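Nuanchan Wattanapong built the first Nuchit in a rented room in Hindorcombe. It is a small box that turns typing into drum patterns, and the first run of 330 sold out in March.

"I can't play pads," she says. "I did office work for years, so my hands know keys."
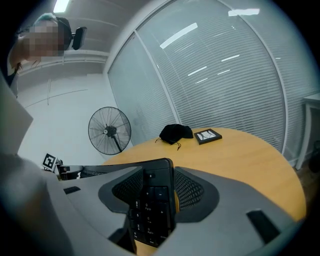

Wattanapong wants players to use whatever they already own. Any plain black keyboard will do, and she maps the kick and snare to the number pad — the plus key starts a fill, the minus key drops it. "Most people leave that side alone," she says. The box stores 8 patterns at a time.

A second run of 1000 is planned with Bresteck, who make the cases. She is still working on the delay between key and sound. "It bothers drummers," she says. "I hear it too now."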